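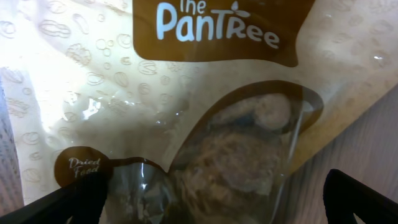 Resteo: where do half-used packets go?
Household Systems, group project report
Settimio Tedesco, Gilles Leblanc
Ciltport, March 2023

1. Why packets

Original plan was the whole pantry. Way too much. Cans and jars mostly look after themselves, they stack and stay shut and you can read them from the front. Packets don't. Dried food, pastries, paper bags from the bakery, little packs of tissues - soft stuff that slides around and ends up under other soft stuff. So we cut it down to one question. If you give a household one open basket for soft packaging, does it get used, and can people still find things in it?

Name is from "rest" plus nothing in particular. It was free on the shared drive.

2. What we did

Online survey in December, 73 people answered. After that a five week log in the shared kitchen at Sala, where everyone who took a packet out or put one back was supposed to write it on the sheet. 746 entries in total. Some are unreadable and a few are clearly the same person writing the same thing twice, we left them in becuase we couldn't agree on a rule for taking them out.

Basket: rigid plastic, open top, rounded corners, rows of openings in the walls. We wanted walls you can partly see through. Solid bins were the most complained about thing in the survey ("I forget what's in there" in about every possible wording).

Then the tabletop part. Wooden table, basket at the back, packets laid out in front and put in the basket. We used a mix on purpose, sealed and torn open, plastic film and paper, plus boxes. The torn ones matter most, they are what people really have at home. 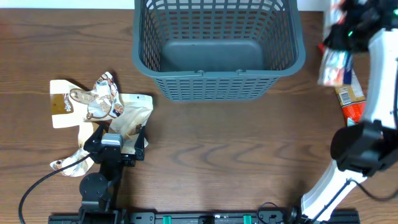
Gilles Leblanc objected at this stage that an opened bag shouldn't go in the basket as it is, and he wanted every one folded and clipped first or else left out of the results. Crumbs end up in the openings, he said, and then the basket has to be washed and for a week it's back to piles on the counter. Fair point. We ended up doing both and noting which was which. Folding took longer, obviously. Also the foil type wrappers don't stay folded without a clip, they open again by themselves.

3. Placement rules

Three versions of the rules. Version A had a place for every category and was hopeless, took longer to explain than to do. Version B was just "put it in". Version C is the one we kept:

- boxes first, against a wall
- pouches upright, label out
- paper bags last, on top or down the side
- nothing over 900 g in the basket, it goes on the shelf

The 900 g limit is from our own kitchen scale and a guess at what's comfortable to lift past other things. Not tested properly. Would do that differently.

Basket stays at the back of the table and doesn't move while packing. Sounds picky but in version A people kept pulling it toward them, and then there was no room left in front to flatten a bag.
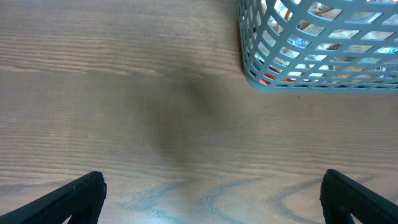
4. Results

Version C did better than B for finding things, not for speed. With B people were done sooner and then dug around for ages after. Nobody in the log went back to A by choice.

Pouches with a clear window were easiest. Even lying the wrong way round you can often tell what it is from the food. Crumpled paper bags were the worst - no shape, and once they're in a basket they hide whatever is next to them. Suggestion from the Sala kitchen: write on the bag before it goes in. We tried, works on plain paper, not on anything shiny.

Small packs drop to the bottom. Every version. The slots in the wall help a bit since you get a bit of color showing through, but you have to know what you're looking for.

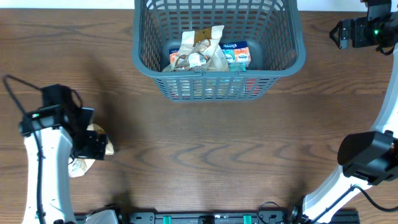 Fig. 4. Crumpled paper bag, blue box and smaller packets sharing one basket.

5. Problems

The log depends on people writing things down and they stop when they're hungry. Evening entries are thin. The survey was mostly other students, so small kitchens and not much shelf space, probably not the same for a family of four. And only one size of basket. We had a second one on order from Cluken, deeper, but it came after the log was closed so its not in here.

6. Next

Divider down the middle of the basket, maybe just cardboard. Try the folding rule again with clips supplied. Weigh things properly. Raw log sheets are in the project folder under Resteo / Sala, scans only, the paper ones got coffee on them.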